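Durnlow Community Help – Home and Shared Spaces
Clearing a shared table: what to do with a part-used green bottle
Posted 13/09/2021

I am responsible for the common room of a residents' association at Durnlow. The wooden table in that room serves for meals, meetings and general storage, and it is to be cleared before refinishing. The left end carries several of the articles: a green plastic bottle, a patterned mug, a coaster and two tall, narrow packages.

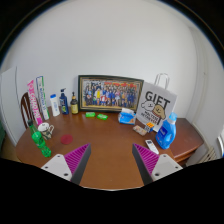

Table in the common room, with articles along the sides and rear.

The packages and the mug have been assigned to the cupboard. The bottle presents more difficulty. It is closed with a black screw cap and contains green liquid up to the widest part of the body. Our house rules require that any opened container be labeled with a date or discarded, and no date has been added by hand. I would be grateful for advice on whether it should be kept, and on where a bottle of this kind is best stored.
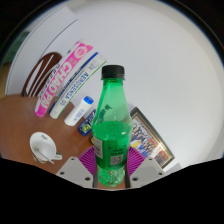
Helus
Please read the printed label before anything else. If it is a drink, the storage period after opening is normally stated there, and the period begins on the day the cap was first loosened. Where that day is not known, the contents should be poured away. If it is a cleaning product, it must not share a shelf with mugs or food under any circumstances. Our own association adopted this rule in May and has had no cause to change it.

Kontogiannis
Just throw it out. A new one costs very little and the table will be clear sooner.

Tristari
I agree in part with the first reply, but would add a point on order of work. The bottle should be dealt with before the table is wiped, so that any spill is cleaned up once only. The label on yours carries a square QR code near its lower part. Such a code may lead to the maker's product page, where storage advice is sometimes given in larger type than on the label. If the bottle is to be kept, please store it upright with the cap fully tightened, and write the date on a strip of masking tape. The tape should be placed on the shoulder – the printed text must remain readable.
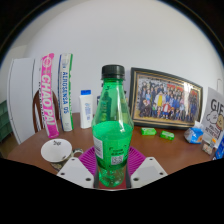 Returning articles to the table

Once the finish has cured for the period stated on the can, the table may be returned to use. Mugs should be placed on coasters at all times. Tall packages are better kept in a cupboard, as they are easily knocked over when chairs are moved. Opened bottles without a date should not be returned to the table, and residents should be informed of this by a notice on the cupboard door.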